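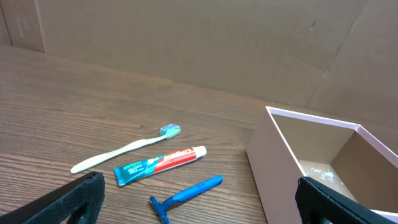

# Cormier Dry Mouth Clinic Opens Its Doors in December, and I Can't Wait to Meet You

Hi, I'm Maritza Flores. I'm a nurse practitioner, and starting in December I'll be running the new dry mouth clinic at Cormier Family Health. They usually have somebody in the front office write these announcements, but I asked if I could do this one myself, and Zoila Cuadros (our practice manager, and a very patient editor) said yes as long as I got the phone hours right. They're at the bottom!

So, dry mouth. The medical name is xerostomia, and you can forget that word right away if you like. It means your mouth feels dry a lot of the time, usually when your salivary glands aren't making enough saliva, though some people feel dry even when the amount measures normal. Almost everyone gets it for a few minutes before a speech or a job interview. I'm talking about the kind that sticks around: you wake up at 3 a.m. with your tongue glued to the roof of your mouth, or crackers have turned into a two-glasses-of-water project.

Saliva does a lot of work for us. It rinses away bits of food, it helps us swallow and taste, and it protects tooth enamel from acid. When there's less of it, people can get cavities quickly, sometimes in spots where they've never had trouble, like right along the gum line. They can also get sore corners of the mouth, bad breath, a burning feeling on the tongue, or thrush, a yeast infection that often shows up as white patches.

## Why we're doing this

Last spring we put one extra question on our check-in form: "Does your mouth feel dry most days?" We left it on until we had 975 forms back, and over 300 people had checked yes. I was expecting a few dozen. Most of them had never brought it up at a visit, and when I asked why, I kept hearing that they thought it was just part of getting older.

Age by itself usually isn't the whole story. Medicines are a very common cause, and plenty of us take more of them as the years go by. Allergy pills, some antidepressants, water pills, bladder medicines and some pain medicines can all do it, and the effect can add up when you take several. Diabetes that isn't well controlled can leave you dry, and so can radiation to the head or neck. Sjögren's disease, where the immune system attacks the glands that make saliva and tears, is another one I don't want us to miss. If your eyes feel gritty along with the dry mouth, please tell me.

**One thing before I go on: please don't stop a prescription on your own because you think it's drying you out.** Call us or whoever prescribed it. Often there's a different dose, a different time of day, or another drug altogether that we can try, and some medicines are risky to quit suddenly.

## What a visit looks like

Your first visit is longer than a normal appointment, and a good chunk of it is just talking. Bring every bottle you take from, including the vitamins and the stuff from the grocery store aisle. Jaruwan Kongkaew, our pharmacist, will go through the whole bag with you. She loves this part – I've seen her spread a dozen bottles across the desk and look like it was her birthday.

Then I'll look at your mouth and feel the glands under your jaw and in front of your ears. We may measure your saliva, a very unglamorous test where you let it collect in a little cup for a few minutes. It doesn't hurt. Some people will need blood work, and a few will go on to a specialist.

Jhosep Apaza, a dental hygienist from the Jultier Avenue dental office, will be with us for part of each clinic session. He can check for early decay, put on fluoride varnish, and talk about how you clean your teeth at home. I asked him what he'd want in this announcement, and he sent me this:

"Use a soft brush and a fluoride toothpaste twice a day, and skip mouthwash with alcohol in it. If you like to sip something all day, make it plain water. Soda and lemon water are hard on teeth that don't have much saliva to protect them."

## Things you can try in the meantime

You don't have to wait for December to get a little relief. My usual starter list:

- Take small sips of water through the day and keep a glass by the bed.
- Chew sugar-free gum or suck on sugar-free candy. Anything with xylitol is fine for most people, but too much can upset your stomach, and it's dangerous for dogs, so keep it out of reach.
- Run a humidifier in the bedroom, and clean it the way the booklet tells you to.
- Cut back on caffeine, alcohol and tobacco.
- Ask at the drugstore about saliva substitutes. They come as sprays, gels and rinses, and you may need to try a couple before you find one you like.
- See your dentist regularly, even if nothing hurts.

Call us soon if you have white patches that won't wipe off, trouble swallowing, or swelling near your jaw. If you're having trouble breathing, or you can't swallow at all, call 911.

## From one of our patients

Fidelina Espinoza has been coming to Cormier for years, and she tried out the new visit for us while we were still working out the kinks. She gave me permission to share what she told me:

"I was carrying water everywhere, even to church. They looked at my pills and moved one and changed another. I still get dry at night, but I can eat toast again, and I missed toast."

Every mouth is different, of course, and I can't promise everyone toast. Some causes can't be fixed, and for those patients our work is mostly comfort and protecting the teeth they have. I think that's well worth an appointment.

## The practical stuff

The clinic will be in the Idulton Building, on the ground floor, next to the lab. You don't need a referral to see us, but a few insurance plans want one anyway, so it's smart to check the number on the back of your card. New patients are welcome. If you'd like an interpreter, tell us when you book and we'll set one up at no charge (I speak Spanish myself, so that one's easy).

We're also holding a free evening talk in the Hondevix Room upstairs, starting at 6 p.m. Jaruwan and I will each speak for a bit, and then it's all questions. The front desk has the December date and a sign-up sheet, and family members are welcome too.

To book a visit, call the Cormier front desk and ask for the dry mouth clinic. Phones open at 9 a.m. Reporters who'd like to talk with me or Jaruwan can ask for Zoila Cuadros at the same number.

*This announcement is general information and doesn't replace advice from your own doctor, dentist or pharmacist.*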